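Keeping the Juvska cell in order
Interview by Isla Grimshaw
8/29/18

Randi Vik has looked after the Juvska cell at Tretora for 3 years. The cell is a simulated one. It has a work arm on a green base plate, a second arm on a pedestal by the wall, and a big dark shelving unit, and the Clorkstead office uses it to try out motion programs before they go to the shop floor. Vik took it over from Joar Hellström when he moved to the controls group.

"Joar left me a folder with 4 files in it and a note that said the shelf was wrong," she says. "He was right. The shelf was wrong."

The shelving unit had been drawn from a supplier's sheet, and the sheet gave the outside size in one place and the inside size in another. The collision shape, which the planner uses to decide what the arm can hit, had been made from the inside numbers. On screen the posts looked fine. The planner thought they were thinner than that, and arms passed through the edges of them.

"You would watch a move, and it would clip the post, and the log would say no contact. People had gotten used to it. They told me to ignore that corner."

She rebuilt the collision shape from simple boxes, one for each post, rail and shelf level. It took her two afternoons. Hellström had used a single mesh made automatically from the drawing, and she says she understands why, but a mesh is hard to check by eye. With boxes she can turn them on in a bright color and see whether any of them stick out.

Most of her work is less interesting than that. She starts the morning by loading the cell fresh and sending each arm to its home pose. Then she reads the joint values back and compares them with the sheet taped to her monitor. If a joint is off, someone has usually saved the cell with the arm in the middle of a move.

"It's the same as leaving the tools out. You save it where it stopped, and the next person starts from there and can't work out why their first move is strange."

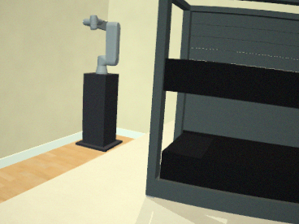

The pedestal arm and the shelving.
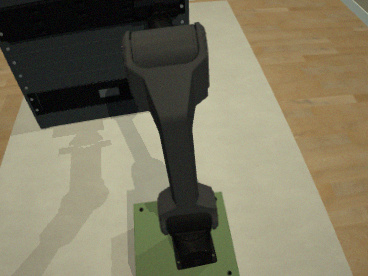
The work arm on its green plate, from above.

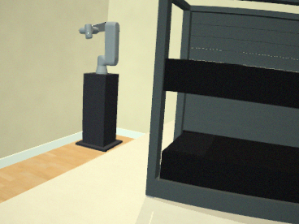
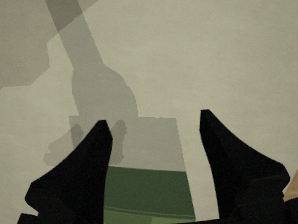

She keeps several cameras in the cell and does not let people move them. Anyone who wants a different angle adds a camera, gives it their own initials and takes it out again when they are done. She started this in November, after Valter Hedlund spent most of a day looking for an error in a calibration that came down to a camera somebody had nudged.

"Valter was very polite about it. He wrote up the whole thing, with a table."

The base plates get checked on Mondays. Each plate has a reference frame, and everything the arm does is measured from it. Vik types in the plate position from the drawing even if the number on the screen looks the same, because the screen rounds it. The frame also has to be turned the right way. For a while the work arm's frame was rotated 90 degrees from the one on the real machine, and the programs had a correction buried in them to make up for it. When she fixed the frame, every one of those programs had to be opened and the correction removed.

"I should have warned people a week ahead. I told them the same morning. Signe had a demo after lunch."

Signe Grønli, who writes most of the pick programs, confirms this. She also says the fix was worth it. "I used to add the rotation without thinking and then forget it on the way back out."

The gripper takes the most tuning. Fingers closing on a part give the physics engine a lot of small contacts to solve, and if the time step is too long the part shakes. Vik's first answer was to shorten the step for the whole cell, and the runs got so slow that people stopped using it. Now she shortens it only for the 30 steps on either side of a grasp. Friction on the finger pads is set by hand, from a pull test Hedlund ran with a spring scale on the real fingers. She would like to repeat the test, as the pads on the floor have been changed to a softer type.

Is there anything she would do differently if she were starting the cell over? She thinks for a bit and says names. The parts in the scene still have the ones they got on import, and one of the shelf levels is called Sjögren after the person who drew it.

"I can't rename it. Too many scripts look for it. I did try, on a Friday, and put it back the same evening."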